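Piveck Household Robotics Challenge

The Piveck Household Robotics Challenge is an annual student competition in which teams program a robotic arm to carry out ordinary chores in a kitchen.

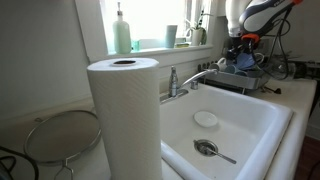

Overview

The challenge is open to teams of high school and college students, who enter through a school, a college or a recognized club. Each team works with a single arm and gripper. Tasks are set around a sink and the counter beside it, and typically involve cups, mugs, spoons, small plates and a dish rack. Household items such as paper towels and soap bottles are left in place during a run, and a team may not move them by hand once the clock has started.

The competition is divided into two stages. In the first, teams submit a written plan and a recording of one complete run. Those selected for the second stage attend a final, held on a Sunday in March, at which all runs take place before the judges.

History

The challenge grew out of an evening class taught by Hefin Lewis and Eluned James at the Taltance Technical Institute. Students in the class had been sorting colored blocks on a flat table, and Lewis proposed a working kitchen as a harder setting. The first contest was limited to members of the class. It was opened to outside schools the following year under the name Piveck, taken from the building in which the class met.

Idris Humphreys succeeded Lewis as director and introduced the present scoring system. The largest edition to date drew 257 entrants.

Format and scoring

Each final run is worth up to 3000 points. Points are awarded for every item placed correctly and deducted for drops, for contact with the faucet or window, and for any stop requested by the team. Chipped or broken dishes end the run – the points earned up to that moment are kept.

Teams may use their own software or the Baek starter code, a basic package maintained by former entrants. Arms may be guided by a student operator in the junior division. In the senior division they must run without an operator, and the resulting scores are generally lower. The median senior score at the most recent final was 849.

Awards

The winning team in each division receives the Zikthorpe Cup. A separate prize for written work, judged by Rhiannon Craddock, is given for the clearest account of a failed run. Aled Watkins, captain of the first senior team to win the cup, later joined the judging panel.

See also

Baek starter code
Taltance Technical Institute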